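Hardscape Installer, Paver and Retaining Wall Crew
Deltbridge Paving & Stone
Full time, hourly. Posted 2 February 2026

Deltbridge Paving & Stone installs concrete pavers, natural stone patios, and segmental retaining walls for residential and light commercial sites. We are hiring one installer for the second crew. Work is outdoors within 36 miles of the Deltbridge yard, and the position reports to the crew lead.

Scope of work

Excavation to subgrade, including hand digging near marked utilities. Placement and compaction of crushed stone base in lifts of 4 inches or less. Screeding of bedding sand. Laying pavers to string line in running bond, herringbone, and random ashlar patterns. Cutting with a wet saw. Edge restraint, joint sand, and final compaction. Wall work covers leveling pads, block courses, drainage stone, perforated pipe, and geogrid. A typical driveway on our schedule takes a three-person crew four to six working days.

The installer also loads the trailer at the yard, checks pallets against the delivery ticket, and cleans the saw and plate compactor at the end of each shift.

Requirements

At least 18 months of paid hardscape, masonry, or concrete flatwork experience. Valid driver's license. Able to lift 80 pounds repeatedly and to work on knees for long periods. Able to read a site plan and set grades with a laser level. Steel toe boots at all times on site; respirator fit test before any dry cutting.

Preferred

Skid steer or mini excavator experience. Prior work with permeable paver systems. Trailer towing experience.

Hours and pay

Start time is 6:45 a.m. at the yard. Pay is set by experience after the trial day and reviewed each May. Overtime is paid at time and a half. From first frost to spring thaw, hours are reduced and may include shop work, snow clearing, or equipment maintenance. Travel from the yard to the site is paid. The company supplies saws, compactors, levels, and safety glasses. Installers bring their own hand tools and receive a tool allowance of $200 per year.

Trial day

Shortlisted applicants work one paid trial day at the yard. The task is a small test panel: base, screed, field pavers, one curved cut, and edge restraint. The panel is checked for slope, joint width, and lippage. Lunch is provided.

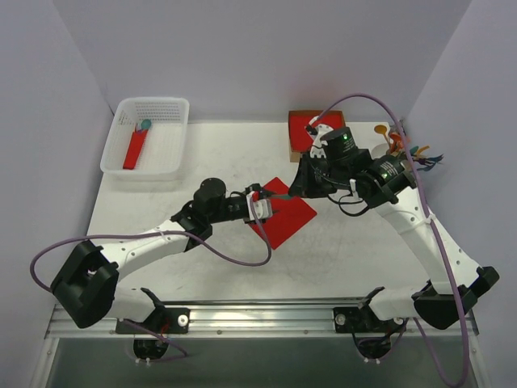

Red napkins, with a folded set in the white basket.

How to apply

Send a resume or a plain list of past employers and dates to the yard office, by mail or in person. Include two references who have seen your work on site. Photos of finished jobs are accepted; state which part of the work you did. Applications are read in the order received, and the posting stays open until the position is filled.

Applicants must be authorized to work in the United States. A driving record check is completed before the first day of employment.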